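Zostel Pantry Label Printer - Setup Guide
Section 2: Loading labels and printing your first batch

Before you start
You will need the printer, the power adapter, one roll of labels and the Pendico app on your phone. Finish Section 1 (charging) first. The printer will not feed labels when the battery light is red.

Loading the roll
1. Press the latch on the side and lift the lid.
2. Hold the roll so the labels unwind from the bottom, printed side down.
3. Drop the roll between the two guides and slide them in until they touch the paper.
4. Pull the end of the roll out past the cutter.
5. Close the lid until it clicks on both sides.

Caution: The strip behind the cutter gets hot during long print jobs. Let the printer rest before you open the lid.

Snacks and small bags
Use the narrow layout for anything that will be stored folded or inside another bag. Stick the label on the flattest part and rub it down from the middle out. Glossy packaging should be wiped with a dry cloth first.
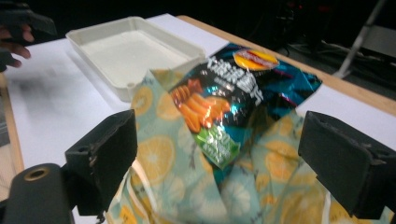 Connecting the app
1. Turn on Bluetooth on your phone.
2. Hold the printer's power button until the light blinks blue.
3. In the app, tap Add Printer and pick Zostel from the list.
4. Wait for the light to stay on. If it keeps blinking after 60 seconds, turn the printer off and repeat from step 2.

Note: The printer pairs with one phone at a time. To use a second phone, remove the printer from the first one under Settings - it will not switch over by itself.

Choosing a layout
Tap New Label and choose Narrow, Wide or Tray. The Tray layout prints the name in large type with the date under it, so it can be read from above. Fabric bags need the iron-on roll, sold separately. Standard labels do not hold on cloth.

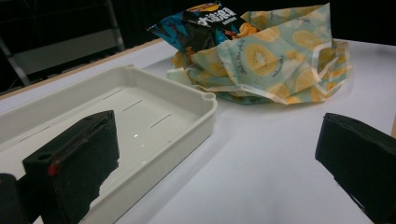 A reader of the online version of this guide adds that the iron-on roll must be picked under Paper Type before printing, or the text comes out faint. Pick it each time you change rolls.

Printing
1. Type the name of the item. Names longer than one line shrink to fit.
2. Add a date if you want one. The app will enter it as 14th April or in short form, depending on your settings.
3. Set the number of copies and tap Print.
4. Tear the label down and to the left against the cutter.

A full roll holds 264 standard labels. A colored stripe appears near the end of the roll.
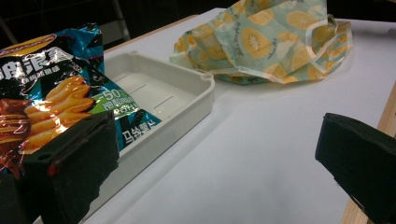 Reading time: 2 min

If the label comes out blank
The roll is probably in upside down. Open the lid, turn the roll over and feed it again. If labels are still blank, run Clean Head from the Tools menu and print a test label.

If the label is off center
Check that both guides touch the roll, then tap Calibrate. The printer will feed a few blank labels and stop. These can be used later.

Continue to Section 3 to save your own layouts.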